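4.2 Setting down the tray

Much of what we know about how people clear and lay a small table comes from dinner services and restaurants, where there are many hands and many plates. We wanted something humbler: one person, one tray, one bowl and the spoon that goes with it. The households in the Drovness part of the study took their breakfast this way on most mornings, and Etornam Akpalu, who sat with them through much of July, was struck by how settled their habits were – and how hard they found it to put those habits into words.
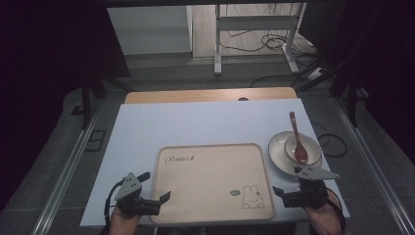

Figure 3. Tray, plate, bowl and spoon on the white table.

Does it matter whether the spoon travels in the bowl or on the tray? It matters a good deal for the order of the work: a spoon left in the bowl is moved along with it, while a spoon laid on the tray has to be picked up separately before the bowl can be filled and used.

We recorded 198 layings in all, and in 132 of them the plate and bowl were moved as a single stack, with the plate underneath. The remainder were a pleasant muddle. Some people liked to place the plate first, look at it, shift it a little and only then fetch the bowl, and one gentleman in the Prellard group did so every single morning, even when he was plainly in a hurry for his porridge.

Printed trays added a small complication that we had not planned for, though we were glad of it afterwards. Where a tray carried a word or a drawing, people tended to turn it until the word could be read from the chair, and several were unwilling to cover the drawing with a dish.

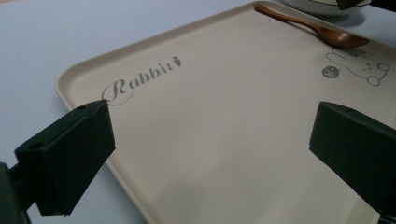

Verna Nguyen-Tran, who coded the layings, therefore kept a separate column for turning the tray, and marked a turn only when both hands had let go afterwards. Small nudges of the rim were left out. She went back over 10 layings a second time on a Friday afternoon and changed her mind about two of them, both cases in which the tray had been turned and then turned back again. We have kept her second reading in the tables that follow.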